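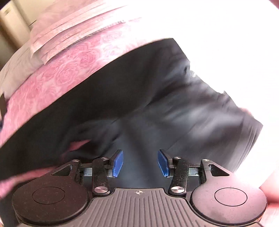
What looks like a black garment laid out on rose-print bedding.

Bed folding is the household practice of sorting, smoothing and folding clean clothes on top of a made or partly made bed, in place of a table, a counter or an ironing board. It is one of the most ordinary ways of dealing with laundry at home, and also one of the least written about, perhaps for the simple reason that most people pick it up as children by watching somebody else do it and never think of it as a method at all. The bed is wide and soft, it stands close to the closet or the dresser, and it has the further advantage (or drawback, depending on the hour) that it must be cleared before anyone can go to sleep.

Background

Before drying racks and tumble dryers were common in houses, wash was usually brought in from the line and folded wherever there was a clean, flat place to put it. Kitchen tables served for sheets and tablecloths, while personal clothing tended to go straight to the bedroom. In her letters home, a boarder at a guesthouse in Nutach describes "the whole family's stockings spread over the counterpane like fish on a slab," and mentions that guests were asked to keep off the beds until the afternoon.

The household writer Fergus MacBrayne gave the practice a chapter of its own in his small handbook Wudwood Housekeeping, which went through 3 printings and is still fondly remembered by people who grew up with a copy in the kitchen drawer. MacBrayne was firmly on the side of the bed. He recommended that it be made first, with the covers pulled tight, and he thought a patterned bedspread every bit as good as a plain one, provided the clothes on it were of a solid color and could be told apart at a glance.

Method

A garment is normally laid down with its longest side running across the bed, then smoothed outward from the middle with the flat of the hand. Soft bedding gives a little under the palm, so creases are coaxed toward the edges of the cloth and can't be pressed out as firmly as they would be on a tabletop. Many people lift the piece by two corners and let it drop once or twice, which loosens the folds left by the basket and saves a good deal of patting afterward.

Hems and side seams are used as guides. Once the seams lie on top of one another the rest of the cloth usually follows, though thin or slippery fabrics may need to be held in place with one hand while the other makes the fold. Tags are helpful too: on many garments a small sewn-in tag marks the back of the neck or the inside of a seam, and finding it first tells the folder which way round the piece is lying. This is especially handy with black clothing, where front and back can look very much alike and a dark seam hardly shows against dark cloth.

Dark fabrics on light bedding

Black and charcoal clothes have a reputation for being tiresome to fold, and the color of whatever lies underneath makes a real difference. On a dark blanket the edges of a black garment are easily lost. On pale or pink bedding the outline stands out clearly, and any gap between two folds shows up at once as a patch of the lighter color, so that a sleeve or a corner that has doubled over on itself can be found and straightened.

Light matters as well. Next to a bright window the raised creases in black cloth catch the light and turn gray or bluish, while the hollows stay dark, and a person can see quite well where more smoothing is wanted. Very strong sun has the opposite effect and puts a pale sheen over the whole surface. MacBrayne suggested folding blacks in the morning and leaving whites for the evening lamp, advice that must have suited his own east-facing bedroom better than some of his readers' houses.

Lint is the other common complaint. Flannel and fleece covers shed onto dark cloth far more readily than smooth cotton does, and people who fold on such bedding often spread a clean sheet over it first.

Local habits

In Buchanan, the local history circle gathered recollections of washday from 300 households, and bed folding came up in a great many of them. Volkan Kozan, who edited the collection, noted that families tended to be loyal to one particular bed, usually the parents' and usually the side nearest the door. One contributor recalled being paid 10 cents a basket for matching socks at the foot end.

See also

Clothesline
Counterpane
Laundry basket
Washday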